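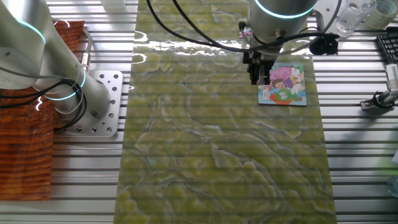
About Pruvost

Pruvost makes and finishes decorative sheet goods for counters, desk tops, wall panels and floor mats. The company has two sites. Sheet stock is printed and coated in Lerkville. Cutting, edge sealing and shipping are handled in Hunville, where the sample library is also kept.

What we make

Our main line is Prindedier, a flexible coated sheet sold in stone, linen and solid color patterns. It is supplied in rolls or cut to size. The stone patterns are printed from scans of natural slabs, then adjusted so that the repeat does not fall at the same point on neighboring pieces. Gloss and matte coatings are offered on every pattern. Gloss shows scratches sooner and is not advised for floors or for desks under direct ceiling light.

The current catalog lists 73 patterns. Discontinued patterns can be reprinted for repair work if the original print file is on record. The minimum order for a reprint is 100 sheets, and color is matched to a retained sample, not to the installed piece, which may have faded.

How orders are processed

Each order is checked against the drawing before cutting. Corners are square unless a radius is given. Dimensions are read as finished size, with edge sealing included. Orders of 200 pieces or more are split into lots, and the lot number is printed on the back of each piece - please keep it, as we need it for any later match or claim.

Cut samples ship from Hunville every Thursday. Requests received after noon on Wednesday go out the following week. Both sites close for maintenance in July, and no orders ship during the closure.

Who we supply

Most of our customers are cabinet shops, office furniture makers and school supply distributors. We do not install. A list of independent installers can be requested from the Hunville office, sorted by county.

Care and returns

Clean with mild soap and water. Solvent cleaners will dull the gloss coating and are not covered under warranty. Uncut rolls may be returned in their original wrap. Pieces cut to a customer drawing cannot be returned unless the finished size is out of tolerance.

Plant visits

Trade customers may visit the Lerkville print floor by appointment. Closed shoes are required.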